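Round table, reading corner – gallery page, updated 1/10/25

The reading corner on the ground floor at Tellitz was refitted over the summer. The large round table stayed, and most of the small items that live on it were replaced. These notes go with the gallery and record what was chosen and how it is to be kept. Questions about the loan of items go to Līga Hunt; anything to do with the furniture goes to Cremilda Bezerra.

## The table

Solid top, oiled, bought from Hudec. It was sanded back by hand in two passes and given three coats of hard oil, with a day between coats. The oil is food safe and takes pen marks badly, so use a pad or a sheet of card under anything with a nib. Re-oiling is due in November. Allow 69 hours from the last coat before anything is put back on the top – the supplier's figure is shorter, but the room is cool at that time of year and the oil stays soft.

Do not use spray polish. It leaves a film that the oil will not go through, and the whole top then has to be sanded again.

## Seating

Upholstered chairs were kept in preference to the stacking ones from the Cerkton room. They are heavier to move but quieter on the floor. Felt pads are fitted under the legs and should be checked when the carpet tiles are cleaned. The fabric was tested to over 2000 rubs by our own method (a block, a strip of canvas and a good deal of patience), which is well short of a laboratory test but enough to rule out two of the samples.

## Small items

Mice are on open loan from the drawer marked Fosel. Return them to the same drawer with the cable tied or the switch set to off. Clear shells show dust early, and a dry brush along the seams is enough. Solvent wipes will cloud the plastic.

Mouse pads are washed flat in lukewarm water and dried face up. Shaped pads must not be rolled, as the narrow parts of the outline crease first.

## Gallery

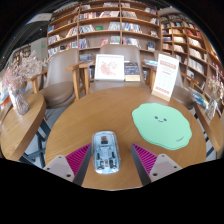 Interiors and Loans Team, Tellitz

Clear-shelled mouse with the circuit board showing through, beside the mint-green cloud pad. The pad has a small smiley face printed on it. At the back of the table are the blossom print in its white frame, a navy-covered book and the sign card in its light wooden stand.

The framed print and the card stay at the far side so that the front half of the top is free for work. Cards are changed on the first working day of the month. Books may be taken to the chairs but should go back upright, and no more than 5 are to be left out at once.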